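Search Perimell tips
Enter keyword Go

Chopsticks into a cup: software tips for a small kitchen job

Putting chopsticks in a cup is a good first job for anyone trying to get an arm to tidy a kitchen. The parts cost very little, the job fits on one table, and the mistakes are easy to see. Most of the trouble is in the software. These tips cover recording with hand-held grippers, then tracking, planning and control. They assume you already have your grippers paired and can save a session.

Before you record

Set both grippers to the same clock. Do this every time they have been switched off, even for a minute. If one stream starts late, the left hand will seem to let go before the right hand has taken hold, and the policy will learn exactly that.

Record at 30 frames a second. Going higher fills the disk and made no difference to us on a job this slow.

Open and close each gripper fully at the start of every take. The Bukus script looks for this movement and uses it to work out the jaw opening. A chopstick is so thin that a small error in the opening reads as an empty grip, so check the closed value by hand before carrying on.

Lock the exposure on the table and leave it there. A kitchen window in the middle of the day will go white. Let it. If the camera keeps adjusting for the window, the table goes dark each time you turn towards the sink, and the thin sticks are the first thing to go.
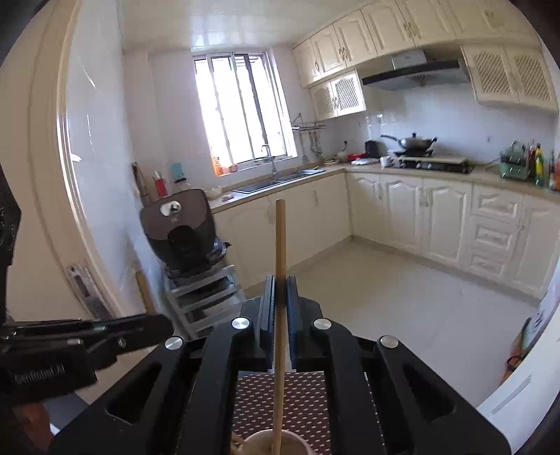
Tracking in a shiny kitchen

Glossy tiles and a polished floor give the tracker points that slide about as you move. Mask them out, or turn up the outlier threshold until they drop away. Cabinet edges, door handles and the rack of utensils are much better to hold on to.

A patterned cloth helps, with one catch. Regular dots look alike, and the tracker can jump across by a whole row. You will see it in the path as a clean sideways step. Make sure the start of each take includes a slow sweep of the room, so there is a map to fall back on.

Take the map again if anybody moves a large item. A step stand or a chair is enough to matter.

Finding the sticks

Ordinary boxes are no good for chopsticks. A box round a stick lying diagonally is mostly tablecloth, and where several lie together the boxes are nearly all the same. Label each stick as a line with two ends. Mark which end is the thick one and which is the tip.

Where one stick passes under another, label both visible parts and give them the same number. Jeanine Verstraete labelled our first set with the hidden parts left out, and the detector then reported short sticks all over the table. It took us most of September to relabel.

Do not rely on depth for the bundle. The sticks are too close to the cloth in height. Use the colour picture to find them and depth only for the cup.

Planning the pick

Sort by what is on top. Wherever two lines cross, work out which stick is uppermost and put that one first in the queue. After each pick, look again and build the queue from scratch. The ones left behind always roll a bit. 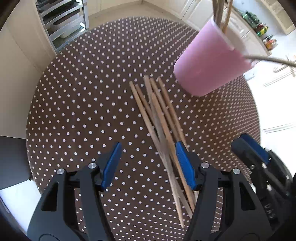 Chopsticks lying crossed on the dotted cloth, with more in the pink cup.

Have the planner choose a grip point away from any crossing. If there is no clear length to hold, let it nudge the bundle and try again. We allow 3 nudges, then stop and call for a person.

Fit the rim of the cup afresh before every drop. Cups tilt and get knocked, and a stored position is soon wrong. Aim for the middle of the opening and add a waypoint above it, with the stick already turned upright. Sticks already standing in the cup should go in as obstacles. Gervásio Medeiros models them as one fat cone, which is crude and works well.

Control settings

Close slowly and wait 700 milliseconds before lifting. The ribs on the pads need that time to settle the stick.

Stop closing on motor current and ignore the position reading. Chopsticks from different sets vary in thickness.

On the way into the cup, lower the stiffness in the sideways direction. If the tip touches the rim it should slide in. If the current climbs instead, back off and refit the rim.

Keeping the takes in order

Play every take back in Drodano before you put the cup away. Look for frozen frames and a gripper path that goes through the table.

Keep the bad takes in a folder of their own. Our last batch had 58 good ones, and the fumbles were useful later for teaching the arm to recover.

Write the software version in the session notes. Édgar Ñahui lost an afternoon to two takes made with different jaw calibrations.

Related tips
Checking jaw calibration with a folded tea towel
Masks for reflective worktops
Spoons, forks and other things that look alike from above
Naming your sessions so you can find them again
Two grippers, one clock: a set-up list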